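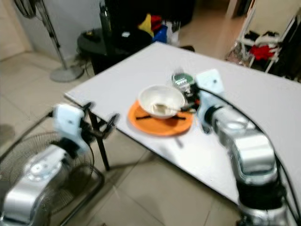 4. Recording table-setting episodes

This section covers the recording of demonstrations for the Ernora two-arm policy. It assumes you have finished section 3, that both arms respond to the leader handles, and that you have forgiven whoever wrote section 3.

Revised 8 Jul 2021. Questions go to Jerome Macaraeg (recording) or Mark Anthony Baluyot (training). Questions about the coffee go unanswered.

4.1 What you are recording

One episode is one complete attempt at a table-setting task, from both arms at rest to both arms at rest. The policy learns to copy you. It will copy your good grasps, your bad grasps, and the small pause you make when someone walks into the room. Please drive accordingly.

A full set for one task is 215 episodes. You will not do these in one sitting. People have tried, and the last stretch of their data had to be thrown out.

4.2 Before you start

1. Clear everything off the table that does not belong to the task. Cups count. Phones count.

2. Run both arms through their full reach with the grippers empty. Watch the cables while you do this, not the grippers. A cable that is too short will let you know at the far corner of the table, and it will do so by pulling something loose.

3. Open and close each gripper 5 times. If the fingers stop short of closing, redo the zero step in 3.6.

4. Start the Postetti recorder and wait for all the streams to turn green. Yellow means "probably fine," and probably fine has cost us two weeks so far.

5. Type the task name exactly as it appears on the task sheet. The recorder treats "fork_to_plate" and "Fork to plate" as two different tasks and will never bring it up.

CAUTION: Keep your hands and head out of the reach of both arms while the leader handles are live. The arms follow the handles. If you drop a handle to scratch your nose, the arm on that side drops too.

4.3 Recording an episode

1. Place the objects according to the layout card for this episode. Move to a new card each time, even if you liked the last one.

2. Bring both arms to rest and hold still until you hear the start tone.

3. Do the task at an even speed. The limit is 30 seconds. Past that, the recorder closes the file whether you are done or not.

4. Return both arms to rest and wait for the second tone.

5. Press K to keep or X to discard. There is no key for "kept, but I feel bad about it."

NOTE: If you drop something, you may pick it up and carry on, provided it is still on the table and within reach of an arm. Mark these episodes "recovery." They are worth having. If it went on the floor, discard and start over.

4.4 Grasping flatware

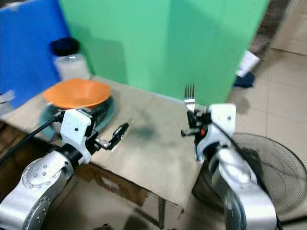
Flatware is where most operators lose their patience, and the Sarmiento set-up has no special tool for it. You have two-finger grippers and that is all. The trick is to settle the fork in the fingers before you carry it anywhere. Here the right gripper has it upright with the tines pointing up, while the left gripper stays near the orange plate with its tips slightly open. Hold the fork clear of everything for a moment so the policy gets a clean look at it. Then lower it toward the plate, slowly enough that you would be willing to watch it again, as Mark Anthony will be watching it 30 times.

To grasp a fork lying flat:

1. Come in from above with the fingers on either side of the handle, near its middle.

2. Lower until the fingertips just touch the table, then back off a hair. Pressing down bends the fingers, and we are low on spares until September.

3. Close at half speed. The fork will turn a little as the fingers meet. Let it.

4. Lift straight up before you rotate the wrist. If you rotate first, the tines catch on the table covering and you will be placing the covering too.

CAUTION: Do not pass a fork from one gripper to the other unless the task sheet calls for a handover. It looks impressive. The policy will then do it at every chance, including with bowls.

4.5 Checking the set

After each session, run the Bronier checker on the folder. It reports three things:

Gaps: a stream skipped. Discard the episode.

Idle: the arms sat still for too long in mid-task. Watch the episode and decide. If you were thinking, discard it. If you were waiting for a swinging object to settle, keep it.

Twin: two episodes are nearly the same. This usually means someone did not change the layout card. The checker gives the session name, so we know who.

NOTE: Our first policy was trained on a set nobody had checked for twins. It set a beautiful place at one spot on the table and reached for that spot wherever the plate happened to be. Changing the cards fixed more of this than any change to the network did, to the mild annoyance of the people who had been changing the network.

4.6 Shutting down

1. Lower both arms to rest before cutting the power. They have no brakes.

2. Hang the leader handles on their hooks.

3. Copy the folder to the shared drive and wait for the copy to finish before you close the lid.

4. Write the number of the last layout card used on the sheet by the door. The next operator starts from there.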